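Home | About | Work With Us | Projects | News | Contact

Call for participants: people who are good at chores (and can prove it)

Posted 2019-06-18
Shares 50 | Comments 3

Ramirex is looking for people to come to our workshop in Skandgate and do ordinary jobs with their hands while we take notes. You will fold fitted sheets. You will thread needles, sew on buttons, untangle cords, restock a shelf and get the lid off a jar that does not want to come off. Then we will ask a machine to do the same things, and you may stay and watch if you have the patience.

The project is called Kunness. Its question is a simple one: which household and shop-floor chores can a machine do today, start to finish, without a person standing by to rescue it? We began with a list of 936 chores, collected from homes, stores, repair shops and one very thorough hotel laundry. So far we have tried 254 of them. The machines do well at moving boxes from one place to another, provided the boxes are polite about it. They can wipe a flat table. They can sort bolts all night and never ask about overtime.

Then there is everything floppy. A towel has no fixed shape, a trash bag has even less, and our best attempt at putting a pillow into a pillowcase ended with the pillowcase on the robot. We have stopped showing that video to visitors.

Thread is in a class of its own. It is thin, it slides, it loops around whatever is nearest, and it has to be pulled hard enough to hold and gently enough not to tear what it is holding. Anyone who has hemmed pants at eleven at night knows this. It is the same complaint whether the stitch goes into denim, canvas, a sofa cushion or skin, and a good pair of jaws is only the start of solving it.

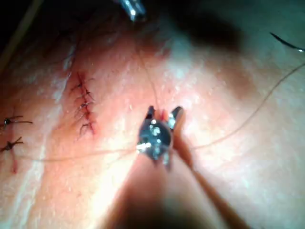
Close work: a steel gripper with thread running to it from several sides, next to a row of five finished stitches.

For this round you do not need any medical training, and you will not be asked to stitch anybody. The participant tasks stay with cloth, cord, cans and cardboard. We want the people who do this kind of thing every day and have stopped noticing how they do it. When you pull a knot snug, what tells you to stop? When a shirt sleeve is inside out, how does your hand know before you do? We suspect that half of the answers will be a shrug. We have a form for shrugs.

Who we want

We would especially like to hear from tailors and menders, stockroom staff, hotel housekeepers, upholsterers, home cooks, florists, and parents of more than two children. If you are paid to do chores, good. If you have only ever been taken for granted for doing them, that also counts as experience.

You should be 18 or over and comfortable working at a bench for an hour at a stretch. Left-handed people are very welcome, as we have so far studied almost none of them and our notes on scissors are frankly embarrassing. Please tell us about any allergy to wool, latex or laundry detergent.

What you would do

Each participant comes for two sessions of three hours, with a break and decent coffee in the middle. In the first you work through a set of chores at your own pace. We film your hands and forearms, never your face. In the second you watch a machine try several of the same chores, and you tell us what it is doing wrong. People tend to enjoy the second session more. Swearing is allowed but will be transcribed.

You will be paid $300 once both sessions are complete. If you have to drop out after the first, you get half. Bus fare is covered, and there is free parking behind the building if you can fit between the delivery vans.

Where and when

Sessions run on weekday mornings and early evenings at the Godoy Building in Skandgate, second floor. The elevator works. Use the side entrance - the automatic front door is on our list of unfinished business.

How to apply

Send us a short note saying which chore you are best at, which one you hate, and when you are free. No resume, please. If you sew, tell us what you last mended and whether it held. We have places for over 50 people, and we will answer every note, by hand, as we have yet to get a machine to do it politely.

Back to Projects | Next post | Print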